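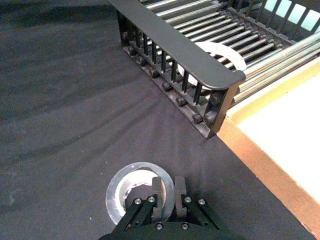

The bus to Fidham left at 6 and Negin was not on it.

She was in her uncle's kitchen, coat on, one boot on. Looking for the key. Not the house key — the other one, the little brass one for the tin trunk. Behrouz had called twice. Third time she picked up.

"He's asking for you," he said. "Come now, leave the key."

"He asked for the letters. The letters are in the trunk."

"Break it, then."

She hung up. Thirty-five years that trunk had been shut and she was not going to be the one with the hammer. Drawers. Coat pockets. The sugar jar, where Tahmineh used to hide bus money form everybody.
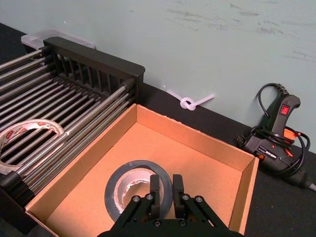
Nothing in the sugar jar but sugar. She wiped her fingers on her coat and sat down on the floor, just for a second. Rain on the window. Somewhere upstairs old Parsa had his radio on, the news from Cullton, loud, then louder.

What did he want with letters anyway. He couldn't read them now. She would have to read them to him, out loud, in that ward, with the curtain that didn't close. Her mother's words in her mouth.

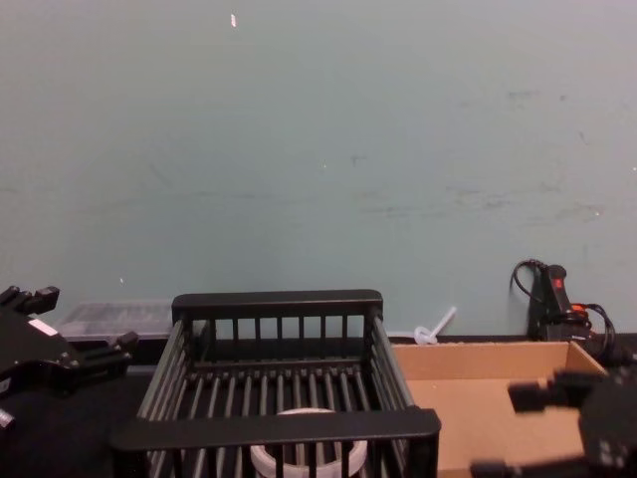

The dish rack in the foreground.

She got up. Tried the clock. Tried behind the clock. And there, taped to the back, the key, and a slip of paper in Tahmineh's handwriting: took you long enough.

She laughed so hard she had to hold onto the stove.
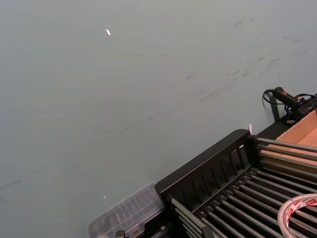

The trunk opened on the first turn. Four letters, that was all, she had thought there would be hundreds. She carried them to the table and laid them out, between the scuffs and the one tiny white fleck she kept brushing at with her sleeve. All four adressed to Zivudby. None of them opened. She put them inside her coat, found the other boot, and ran for the next bus with the laces flapping.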